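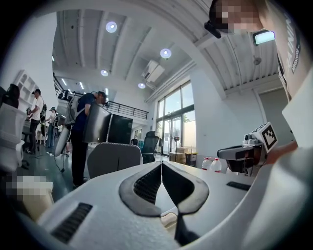

Aligning gripper and head recordings with Paju
Written by Ieva Kütt, Oct 10, 2025

In this tutorial you will bring the recordings of two hand-held grippers and one head camera to the same clock, and then find the pose of each gripper from the markers on its cube. I suppose you have already installed Paju and you have one session folder on your disk. You do not need a graphics card.

1. Check the folder

Open a terminal in the session folder and run

paju check .

Paju lists every stream it can read: left, right and head. If one stream is called "unknown", its settings file is missing. Copy it from another session which was made with the same device, and change only the serial number.

2. Find the time offset

Each device has its own clock, so the same movement has a different time in each file. Run

paju sync . --ref head --window 600

The window is in milliseconds. Paju compares the rotation speed of the streams and writes one offset for each gripper in sync.json. For our test session it gave 411 ms for the left gripper. If you get a value very near to the window limit, please make the window larger and run it again. In a busy room many people move in the background, but this does not disturb the result, as only the motion sensors are used in this step.
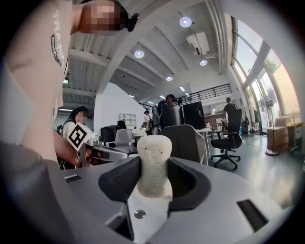 3. Detect the markers

Now run

paju cubes . --view head

The detector looks for the black and white squares in the head stream. It needs one full face of a cube to make a pose, and two faces make it much more stable. The size of the square must be written in cubes.yaml, in metres. I once wrote it in millimetres and my grippers were flying far outside the building.

When the wearer bends over a low object, such as a sink on the floor, the cubes are seen from above and the top face does most of the work.

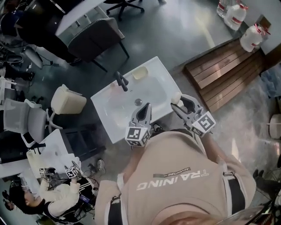 With such a steep view the pose can flip between two solutions. You will notice it in the plot as a sudden jump of the angle. Add --keep-side to the command, and Paju will choose the solution which is closer to the previous one.

4. Look at the result

Run paju plot . and go to any place where a gripper turns quickly. The two curves should rise together. In our session of 2779 head images, the longest gap without a pose was 3 images, and Paju fills such short gaps by itself. Longer gaps stay empty and you have to decide about them.

Thank you to Baiba Jankauskaitė, who corrected the sync command in April. The export to Driltent format is explained on the next page.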